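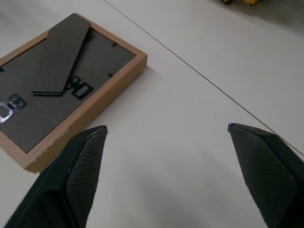 Picture frame face down, easel stand folded flat, gripper open just off the molding.

Teaching the Arm to Handle a Picture Frame by Remote Control

By Nermin Baysal
Saturday, November 5, 2022

I have been driving arms by remote control long enough to have favorite objects, and a picture frame lying on its face is one of them. It looks like nothing at all. Then you sit down at the controls, bring the fingers in, and find out that a flat thing on a flat table gives you very little to hold on to! If you are new to the bench at Forkomside, or you have a setup of your own at home and want something harder than blocks, this is a lovely task to learn on, and I'll take you through it the way I do it myself.

The task is this: frame starts face down, arm takes it by the rim, lifts the near side, and tips the frame up until it is standing on its long edge. We don't open the easel stand in this one. I know it's tempting, and I do have a separate page planned for January, but please leave it folded for now.

Setting up

Clear the tabletop and wipe it down. Lay the frame with its back facing up and turn it a bit, so the long edges run at a slant to the arm. Change the slant between one demonstration and the next, and don't be shy about it. My first batch for the Rodine project was 40 demonstrations with the frame squared up perfectly every time, and the trained arm was hopeless the moment anybody nudged it. I did them all again the following week, with a good deal of tea.

Look over the back before you start. Ours has a wooden molding standing up as a rim around a dark gray backing board, with small black tabs along the inside edge to keep the board in. Press any loose tabs down. The hanging brackets can stay where they are, but they are not handles, and I would like you to think of the metal loop as being out of bounds entirely.

The approach

Open the fingers wide before you come down. I bring the arm in over bare table, stop with the tips a little above the surface, and take a breath there. Really, do stop. A short pause gives you time to check the wrist camera view and see which finger is going to reach the wood first.

Now turn the wrist until the fingers can close across the rim, one on the outer side wall and the other just inside the border. The inside finger is the fussy one - it has to come down between the rim and whatever is lying on the backing board, so choose a stretch of molding well away from the easel stand and the brackets. I stay off the corners too. Our frame has a rough little chip near one of them, and a pad that lands on a rough spot doesn't sit flat.

Go down slowly. If you feel the hand controller push back, you've met the board or the table, so ease up a hair and carry on. You needn't start over for that. Small corrections are good to have in the recording, and I leave mine in.

Closing and lifting

Close until the wood stops moving and then give it just a touch more. Lift straight up a little way, let the far edge stay on the table, and begin to tip. Keep the far edge in one place and swing the wrist around it, the way you would open the lid of a piano. Most beginners pull toward themselves here, and the frame skates across the table after them. If that happens, set it down, let go, and call that one a miss.

Once the frame is upright, hold still for a count of four, open the fingers, and back away in the same line you came in on. Don't swing off sideways.

How many to record

For a single frame I ask people for 200 good ones, spread over several sittings. Başaran, the larger set we share with the Bandthorpe bench, is meant to reach 1,000 across different frames, and we are getting there. Label your misses and keep them in their own folder, please, as I do go through them and they have taught me more about my own driving than I expected.

Stop when your hands get tired. You will see it in the approach first, when the pause over the table gets shorter and shorter. Get up, stretch, turn the frame to a new angle and come back to it after lunch.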